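El cajón de las cosas que todavía sirven

Tengo un cajón en la cocina que ya no cierra. Dentro viven un cargador de un teléfono que regalé, tres llaves sin puerta, una linterna Tanner que alumbra si se le pega en el costado correcto y el manual de instrucciones de un ventilador Sukov que se quedó en otra casa. Cada marzo me propongo vaciarlo y cada marzo lo cierro con la rodilla.

Mi generación aprendió a guardar de quienes habían pasado necesidad, y heredó la costumbre sin heredar la necesidad. Mis tías lavaban las bolsas de plástico y las tendían junto a la ropa. Yo no lavo bolsas, pero las guardo dentro de otra bolsa, lo que me permite sentirme austero sin mojarme las manos.

Ahora vino la moda contraria. En las librerías hay una mesa entera dedicada a enseñarnos a tirar, con libros de tapa dura que habrá que tirar después. Una tienda que abrió en el barrio, Nilura, vende cajas de lino para guardar lo que uno conserva tras haberse desprendido de todo. Cuestan 1,000 pesos cada una. El vendedor me explicó que el orden empieza por el recipiente. Le pregunté si la caja venía en otra caja y me dijo que sí, claro, para protegerla.

El caso que más me desvela es el del cepillo de dientes. Ningún objeto tiene una vida útil tan corta y una jubilación tan larga. Se asciende de la boca a los azulejos, de los azulejos a la suela de los zapatos, y de ahí a un retiro bajo el fregadero, en compañía de sus mayores. En mi casa hay más cepillos jubilados que en activo, como en ciertos ministerios. 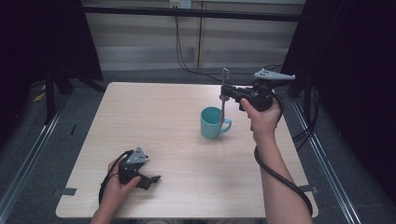
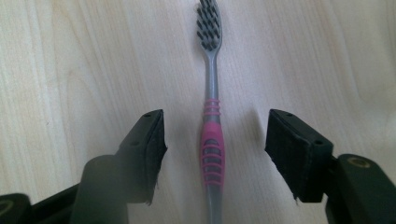

Cepillos de dientes, sobre la mesa de madera clara o con el mango dentro de una taza.

Una vez intenté ser moderno y llevé cuentas. Bajé una aplicación, Fanik, que promete un inventario completo del hogar: uno anota cada cosa y ella decide si merece quedarse. Llegué a 1,819 objetos sin haber entrado al cuarto de los trastos. La aplicación me felicitó y me ofreció la versión de pago para continuar. Todo lo que había registrado seguía en su sitio, y además tenía una lista.

No quiero defender el desorden, que se defiende solo y gana siempre. Me molesta un poco, eso sí, el tono moral de la limpieza, esa idea de que quien conserva un destornillador torcido arrastra un duelo sin resolver. A veces uno guarda un destornillador torcido porque es el único que entra detrás de la estufa — y el día que lo tire, se aflojará el tornillo de detrás de la estufa.

Admito, de todos modos, que las llaves sin puerta no tienen defensa posible. Las he probado en todas las cerraduras de la casa, incluida la del buzón. El sábado pasado o el anterior las puse junto a la basura, las miré un rato y volví a meterlas en el cajón, al lado de la linterna. Le pegué en el costado correcto y encendió.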